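# Unit 4: Condition, Handling and Shipment of Collectible Cards

Continuing Education Certificate in Collectibles Trade
Instructor: Liv Eklund
Handout revised November 3, 2025

This handout accompanies the fourth lecture and replaces the version distributed in October. Students should bring a copy to the practical session. Terms set in bold may appear in the written assignment.

## 4.1 Condition and how it is described

A trading card is described by four physical attributes: **corners**, **edges**, **surface** and **centering**. Professional grading services combine these into a single number, but in private trades the parties usually describe the card in words, and disputes tend to begin there. For the purposes of this course, a written condition statement must address all four attributes separately, even where there is nothing to report.

Centering is expressed as a ratio of opposite borders, left to right and top to bottom. A card with borders of equal width is stated as 50/50. A card whose left border is one and a half times the width of its right border is stated as 60/40. Full-bleed designs have no borders, and centering is then judged from a fixed element of the design, such as a nameplate or team logo. Backs are measured too, although most traders allow more tolerance there.

Surface faults include scratches, print lines, wax stains, dimples and loss of gloss. Print lines are a manufacturing fault and should be named as such. Surface must be examined under angled light, with the card turned slowly in both directions. Examination through a sleeve is not acceptable for a written statement.

## 4.2 Storage in quantity

The Ornier Collection, used throughout this course as a case study, was received by the program as a single lot of 646 cards, mostly football and baseball from the base sets of several decades. Of these, 400 had been kept in long cardboard boxes and the remainder in ring binders. The binder cards showed more damage than the boxed cards. Two causes were identified:

- **Ring dents.** Pages nearest the rings had been pressed against the metal when the binder was closed, leaving curved impressions along the inner edge of the cards.
- **Overfilled pockets.** Many pockets held two cards back to back. Corners had been softened by repeated removal.

Students are advised to use side-loading pages in a D-ring binder, stored upright and not more than three-quarters full. Boxed cards should stand on their long edge, with a spacer behind the last card so that the row does not lean. A leaning row will bow over time, and the bow is difficult to correct.

Soft sleeves are adequate for common cards. Cards intended for trade should be placed in a soft sleeve and then a rigid holder. The sleeve goes in first, open end up, and the holder must match the thickness of the card. Relic and patch cards are considerably thicker than base cards and will be damaged at the corners if forced.

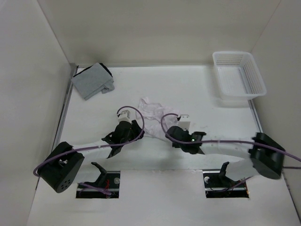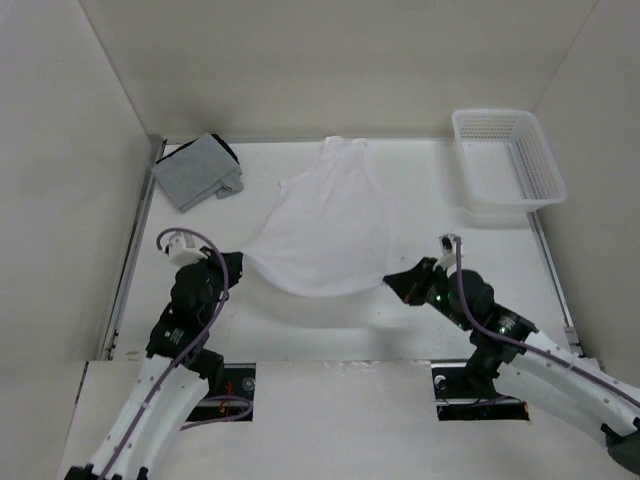

## 4.3 Preparing a trade package

The order of work given below is the one used in the practical session. It assumes cards already sleeved and placed in rigid holders.

1. Close the top of each holder with a strip of painter's tape, folding one end under to make a tab. Clear office tape leaves residue and should not be used.
2. Place the holders in a team bag. Press out the air and seal the flap.
3. Set the bag between two pieces of corrugated cardboard cut slightly larger than the holders. Tape the cardboard on two sides only.
4. Wrap once in bubble material if the package is to travel in a box. In a bubble envelope this step may be omitted.
5. Enclose a packing slip listing every card by year, set, number and player.

The choice between one large parcel and several small envelopes depends on current postal rates and should be calculated for each shipment. Weight, thickness and rigidity all affect the price - a thin envelope that will not bend may be charged as a parcel. Students should weigh the finished package and not estimate from the card count. Tracking is expected on any trade above the value agreed by both parties in advance.

## 4.4 Case: the Batlow exchange

Alvar Granström, a collector of single-player football lots, agreed to exchange 19 cards with a dealer trading as Batlow. The agreement was made by message and named the cards but gave no condition statements. Granström sent first. On receipt, Batlow objected that several corners were worn and withheld 10 cards from the return package pending a revised offer.

Three points should be considered in discussion:

- Whether the words "nice shape," used once in the messages, amount to a condition statement.
- Whether the party who ships second carries any additional duty to the party who ships first.
- What record either side could have made before shipment, and at what cost in time.

The matter was settled when Batlow returned the disputed cards and received those it had withheld credited against a later trade. Neither party was fully satisfied. The full correspondence is reproduced in the course reader under the heading "Xolalpa Show and After," together with the price list that both sides relied upon.

## 4.5 Written assignment

Select five cards from the lot box assigned to your table. For each card, prepare a condition statement of no more than 60 words covering corners, edges, surface and centering. Attach a draft trade message offering the five cards as a group, including the proposed method of shipment and the party who is to ship first.

Cards from the lot boxes may not leave the classroom. Students who wish to use their own cards may do so with approval.

## Reading

- Course reader, sections on grading vocabulary and postal classes.
- Nerar, *Notes for the Small Trader*, the chapter on packing slips.

Unit 5 will cover want lists, set completion and the pricing of partial sets.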